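Budgeting a single-arm drawer cell: what am I leaving out?

Posted by Ea Kvaran in Equipment Planning

I have to submit an equipment request in June for one benchtop arm cell. The task is small-part put-away: pick a cylindrical part off the table, put it in a drawer, close the drawer. I have modeled the layout in simulation and want to check the shopping list before it goes to purchasing.

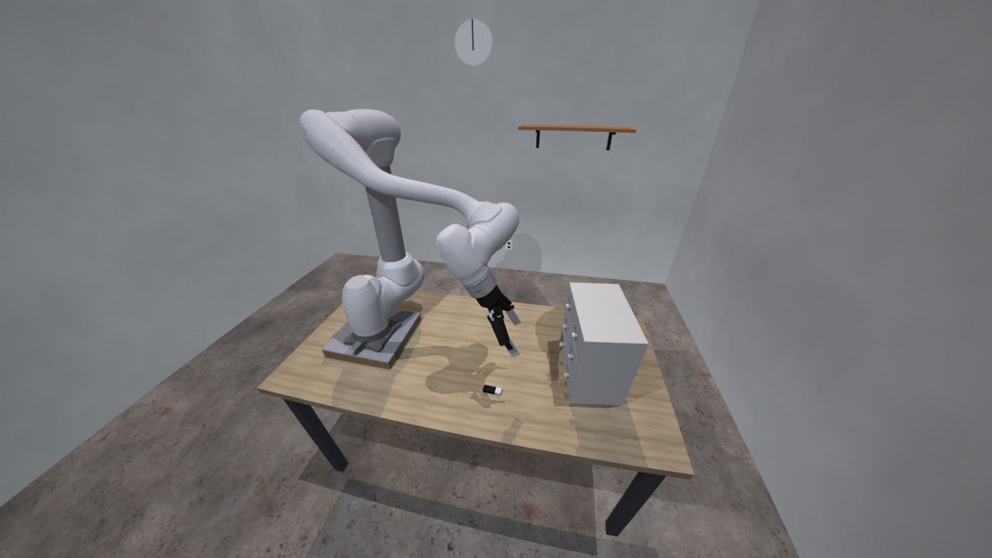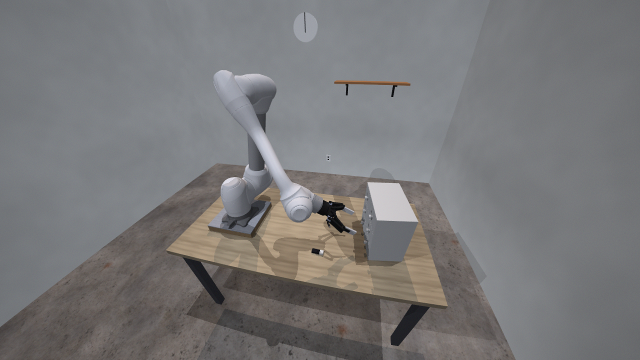
Simulated layout, both views: arm on base plate at left, drawer cabinet at right with fronts facing the arm, part lying on its side on the table.

Current list:
Arm, Ladefoged, with controller and pendant
Parallel gripper, two-finger, padded tips
Table, wood top, metal legs
Drawer cabinet with round knobs
Base plate and fasteners
Spare finger pads, 8 sets at 389 total

The contingency line is 700. There is no vision hardware on the list yet. In the simulation I read the part pose directly, so I have not had to choose a camera. The room is already assigned and has an outlet on the back wall just above table height.

Two things I would like input on. First, is a wood-topped table acceptable, or should I budget for a steel or extrusion frame now? Second, is one gripper enough for both the part and the knobs?

Thanks,
Ea

gantry_notes

Table first. The arm vendor's installation manual will give maximum base reaction force and tilting moment. Get those two numbers and send them to whoever is supplying the table. A wood top can be strong enough and still flex at the mounting point, and you will see that as position error at the gripper when the arm is extended. If you keep the wood top, budget a thicker steel plate that spreads the load, and through-bolt it to a backing plate underneath. Do not rely on wood screws. Also budget for anchoring the legs to the floor. Your floor in the model looks like concrete, so anchors are cheap if the real one matches and you are allowed to drill.

Price a welded frame anyway. The difference is often smaller than the labor spent chasing a wobble.

On the gripper, one is enough to start. The knobs are the hard part. Check three dimensions before you order: knob diameter against maximum finger opening, knob depth against pad length, and the vertical gap between knobs against the width of the gripper body. If the last one fails, you can replace the knobs with bar pulls for very little money. Put the cabinet on the fastener line too. A freestanding cabinet on a tabletop will slide when a drawer sticks, and then your drawer positions are wrong for the rest of the run.

Missing from your list:
Camera, lens, mount and cable
Calibration target
Emergency stop, if it is not included with the pendant
Risk assessment, plus guarding or a scanner if the assessment calls for it
Cable management along the arm
Freight and rigging
Sales tax

Your contingency will not cover vision. Make it a separate line, or purchasing will ask why the contingency was spent in the first month.

Pronard_user

We bought a Grutum cabinet for a similar job and it was fine. I would get the bigger gripper.

tmill

Agree with most of what gantry_notes wrote. Some additions from a cell I planned last year.

Ask for the lead time in writing for each item. Our arm came quickly and the gripper coupling took 7 weeks, so the arm sat in its crate. Confirm that the coupling matches the flange pattern on the arm and that the gripper firmware is supported by your controller version. Vendors will quote these separately and assume you checked.

Check the outlet as well. A wall outlet at a convenient height tells you nothing about the circuit. Find out the breaker rating and what else is on it, then compare with the controller's peak draw. If an electrician has to run a new circuit, that usually comes out of a facilities budget and needs its own request.

Before you fix the cabinet position, run the simulation with every drawer fully open, lowest one included. Low drawers close to the tabletop put the wrist in an awkward pose, and you may find you need a riser under the cabinet or under the arm base. We added a riser from Jotus after installation and had to redo all the taught points.

Spare pads: eight sets is plenty for the first year. I would cut it to four and put the money toward a spare gripper cable.

Ea Kvaran

Thank you both. I have added a vision line and a separate line for anchors and freight. The base reaction numbers are requested. I will rerun the model with the bottom drawer open before I commit to the cabinet, and I am getting a quote on a welded frame for comparison.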